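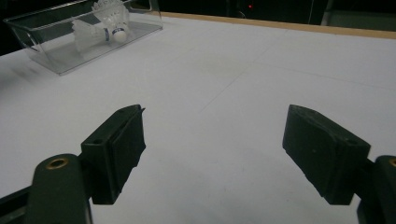 Equipment and hall check, Rurnley badminton club, June 2025. Done before the start of the winter program, with the committee room and gear area included because play now spills into both on busy nights. The gear table stays in use for sorting. It has a smooth white top with a visible seam, and the clear plastic box with the two shuttlecocks in it is the kind we want for all shuttle sorting from now on, so players can see what they are taking without tipping it out. Table comments are under section 2.

Checked by: Carmela Marras
Second check: Aldo Pace
Key: OK = no action. WATCH = look again next check. FIX = needs doing, name beside it.

1. Court floor

1.1 Surface clean, no grit or spills. OK. Swept before we started. There was some grit at the main door end, so the mat needs shaking out more often.

1.2 Boards level, no lifted edges. WATCH. One board behind the back line of court 2 moves a little underfoot. It is not a trip hazard yet. Marked with chalk on the wall beside it so the next person can find it.

1.3 Line tape flat. FIX, Manuela Rinaldi. Tape is peeling at the short service line on court 1, left side. Cut it back and re-lay it, don't stick new tape over the old.

1.4 Clear space behind and beside courts. FIX, all session leaders. Bags were along the side wall again. They go on the hooks or under the bench.

2. Gear table

2.1 Table stands firm when leaned on. OK. Pushed from both ends, no wobble.

2.2 Top clean and free of sharp edges. OK. Light scuffs only. Ran a hand along the seam in the top and nothing caught. Wipe with a damp cloth, no scourers.

2.3 Edge strip secure. OK. The tan wooden strip along the far side is tight. Aldo checked underneath for splinters as well.

2.4 Boxes sound, no cracked plastic. WATCH. Look at the corners first, they take the knocks when a box is put down hard. Any box with a split goes in the bin. Tape leaves an edge that catches fingers and feathers.

2.5 Nothing heavy stored on the table. OK.

3. Shuttlecocks

3.1 Feathers whole. Pull any shuttle with a snapped or missing feather. Broken shafts are sharp, and juniors pick them up by the skirt.

3.2 Cork firm and round. Press with a thumb. If it gives or the covering is loose, it comes out of match use.

3.3 Used and new kept apart. FIX, Debora Serra. We found used shuttles put back in a new tube. Used ones go in the clear box, new ones stay in the tube with the lid on until called for.

3.4 No shuttles left on the floor between games. Stepping on one is how we got our only ankle injury last season. Session leaders to remind players at the start of each night.

4. Posts and nets

4.1 Post bases weighted and wheels locked. OK on court 1. FIX on court 2, Leonardo Marino. One wheel lock doesn't hold. Don't use that post for juniors until it is done.

4.2 Net cord not frayed. WATCH. Some wear where it passes over the post on court 1.

4.3 Net tape even and tight. OK after adjusting.

4.4 Spare net dry and rolled. OK. It is in the Drorent bag, top shelf.

5. Lighting and power

5.1 All court lights working. FIX, hall office. One tube is out over court 2, reported to Lamwood. Job number 2092.

5.2 Leads off the floor. OK. If the scoreboard is plugged in, its lead runs along the wall and never across the doorway.

5.3 Lights off at lock-up, including storeroom. OK.

6. Exits and first aid

6.1 Both exits open fully. OK. The rear door is stiff but opens with one hand.

6.2 First aid kit stocked. FIX, Carmela Marras. Cold packs are down to one. Need 10. Strapping tape is also low.

6.3 Emergency numbers on the noticeboard. OK. Sheet replaced, the old one had faded.

6.4 Numbers in the hall under the limit of 84. OK. Watch this on open nights.

Other comments

The budget left for repairs is $178. Wheel lock comes first, then line tape. Cold packs can come out of the canteen money.

Manuela asked if the gear table could move closer to court 1. Aldo and I tried it and it narrows the way to the rear exit, so it stays where it is.

Next full check is in September. Please leave finished sheets in the folder at the hall office.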